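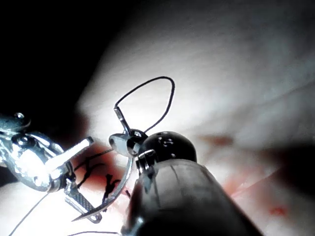 Needle in the right driver, thread looped above the jaws.

Loading the needle for a running stitch

Clamp the curved needle in its rear portion, a little ahead of the thread. Leave the tail showing past the jaws and keep the point free. Check that the thread isn't wrapped around the wrist before you move in.

If the needle sits crooked, don't force it. Hold it with the other instrument, open the driver and take a new grip. 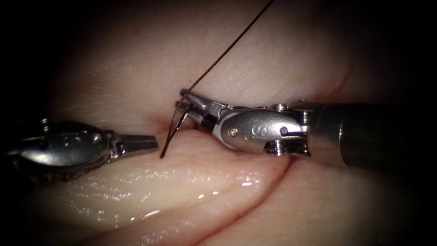 Ritva Salminen
Skills instructor, Kuusisto

Bring the point down toward the lower fold and stop short of the tissue. Keep the grasper close by on the left — it will receive the needle on the far side. Let the thread trail up and away from the crease.

Now turn the wrist and let the curve do the work. Pushing straight ahead tears the hole wider. When the point shows, take it well behind the tip with the grasper, release the driver and pull through along the arc.

Draw the thread until it lies flat, then reload for the next bite.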